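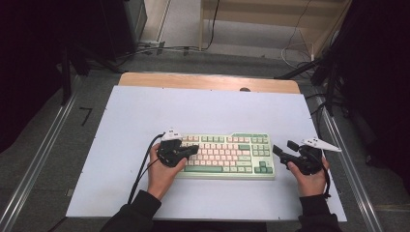 What is a tenkeyless keyboard?

A tenkeyless keyboard is an ordinary keyboard with the number pad left off. The letters, the number row, the function row, the arrow keys and the navigation keys all stay where you'd expect to find them, and the board ends just past the arrows.

Chapter 6
The Keyboard: Layout, Keycaps and Switches

I have put off the keyboard until now on purpose. In the first five chapters we dealt with the desk, the chair, the screen, the light and the noise, and by the time students at Stondmont reach this point in the course they are usually itching to talk about the thing they touch all day long. I understand! It is my favorite chapter to teach and it was the hardest to keep short. (My first draft had a long section on the history of the space bar. You're welcome.)

Most people never choose a keyboard. One comes in the box with the computer, or it's already sitting on the desk on the first day of a job, and you simply get used to it. I typed on the same gray office board for years and would have told you I had no feelings about it at all. Then a friend lent me hers for a weekend while mine was drying out after an accident with soup, and I noticed that my shoulder hurt less. Hers was narrower. My mouse had moved in closer to me and I hadn't even thought about it.

We'll start there, with width, and then work our way down through the board from the outside in: first the layout, then the keycaps you touch, then the switches underneath them, and last the case that holds it all together.

6.1 How wide is your keyboard?

Keyboards are sold in a handful of sizes, and the names for those sizes are a bit of a mess. A full-size board has everything, including the block of number keys at the far right. Take away that block and you have a tenkeyless board. Take away the navigation keys as well, or squeeze them in tight against the letters, and you get into the compact sizes, which makers often describe with percentages. Those percentages are loose. Please don't try to do arithmetic with them.

My own advice is to think about what your right hand does. If you enter figures all day, keep the number pad. I mean it. I have watched bookkeepers fly through a page of invoices without once looking down, and I'd never try to talk them out of it. But if you mainly write, or code, or answer mail, the number pad may just be a wide piece of plastic between you and your mouse.

The board in the photograph that opens this chapter is a tenkeyless one. Look at the lower right corner and you'll find the arrow keys in what's called an inverted T: one key on top, three in a row below. It's such a familiar shape that you probably stopped noticing it long ago, and your fingers can find it without help. Some of the very small keyboards break up that T to save space, by making the up arrow half height or tucking the arrows under a function layer. A few people adapt quickly. I never did. I tried one of those boards for the whole month of January and spent most of it pressing the question mark when I wanted to go up a line.

Try this before you read on. Put a sheet of paper over the right-hand end of your keyboard and work for an hour. Each time you lift the paper to reach a key, write down which key it was. Bring the list with you to class, or keep it beside you for the exercises at the end of the chapter, where we'll use it to pick a size.

6.2 Keycaps

The cap is the part you see and the part you touch, and it's held on by friction alone in most boards. That surprises people. On a typical mechanical keyboard you can pull a cap straight up with a little wire tool, wash it in warm soapy water, let it dry and press it back on. There is nothing to unscrew. Take a picture of the layout before you pull them all, though. I've taught this for years and I still can't remember which side the bracket keys go.

Color on a keyboard does more work than you'd think. The oldest convention is to make the letters and numbers one color and everything around them another, so that the eye lands on the typing area first. You can see a gentle version of it in the opening photo, where most of the letter and number keys are a pale pink or peach, and the modifiers, the long space bar and the cluster of navigation and arrow keys are a muted sage green, all of it set in a cream case. I find a board like that easy to read at a glance. The green makes a sort of border. You don't need a matching set to get the same help, either, because a single odd-colored Escape key will do a lot for somebody who keeps hitting the wrong corner.

Caps come in different shapes as well as different colors, and the word for that is profile. In a sculpted profile each row has its own height and tilt, so that the whole board makes a shallow bowl for your fingers. In a uniform profile every row is the same, and you can move any cap to any row if it's the right width. Sculpted caps tend to suit touch typists, who use the tilt to tell the rows apart by feel. Uniform caps are kinder to people who use an alternative letter layout and want to shuffle everything around.

Then there's the plastic. Two kinds turn up again and again. ABS is smooth and takes bright color well, but it goes shiny where your fingers rub it. PBT usually feels a touch rougher and holds off the shine for longer. If you've got an old keyboard around the house, tip it toward a window and look along the surface. The shiny keys are a map of how you type! Mine were E, A, the space bar (but only the left end, so my right thumb evidently does nothing) and, rather shamefully, Backspace.

6.3 Under the cap

Pull a cap off a mechanical board and you'll see the stem of a switch. Every key has a switch of its own, with a spring inside, and it registers the press at some point on the way down. On a membrane keyboard the keys share a rubbery sheet with a dome under each one. Both kinds work fine. Mechanical boards cost more and can often be repaired a key at a time, and that's the main reason I like them.

Switches fall into three families.

Linear switches go down smoothly from top to bottom with no bump.

Tactile switches have a small bump partway down, which you feel in your fingertip.

Clicky switches have the bump and also make a sharp noise, which everyone in the room will hear, including the people on the other end of your phone call.

Which is best? I get asked that more than anything else, and I always answer with another question, which drives my students up the wall - do you hit the bottom? Most of us slam every key all the way down, whatever the switch is doing. If that's you, the weight of the spring matters a good deal more than the bump.

At Stondmont we keep a tray of loose switches from the Wastitz sampler so people can press them side by side, and I'd urge you to find something of the kind. But don't trust the tray completely. Pressing one switch with one finger feels nothing like writing a page. In our class exercise each student types the same passage, 425 words from the Grarnusov reader, on three different boards, and plenty of them change their minds between the first paragraph and the last. A switch that felt crisp and fun on the tray can be tiring by the end.

6.4 The case, and why it matters what's underneath

People forget the case. It sets the height of your wrists and the angle of the board, and it has a lot to do with the sound. A heavy case stays put. My travel board weighs less than 1000 grams and it wanders across a bare table if I type with any enthusiasm, so I carry a thin rubber mat for it. A cloth under the board softens the sound too, and costs nothing if you own a dish towel.

As for those little feet at the back that fold out and tip the keyboard up toward you, try life with them folded in. A lot of people flip them out on day one out of habit and end up bending their wrists backward all day. Flat is a good place to start. If you can't see the legends with the board flat, go back to Chapter 2 and check your chair height before you reach for the feet.

Words to know

Tenkeyless: without the number pad.
Modifier: a key that changes what another key does, such as Shift or Control.
Inverted T: the usual arrangement of the four arrow keys.
Profile: the shape and height of a set of keycaps.
Legend: the letter or symbol marked on a cap.
Bottoming out: pressing a key as far as it will go.

Before you start section 6.5

You'll need your paper-test list from 6.1, a ruler, and a keyboard you are allowed to take the caps off. Borrow one if you have to, and ask first. We'll be measuring the distance from the middle of the letter keys to the middle of your mouse, once with the board you use now and once with the number pad out of the picture.

Mac an tSaoi Press, P.O. Box 3632 | Copyright 2021, all rights reserved | Contact us | Back to top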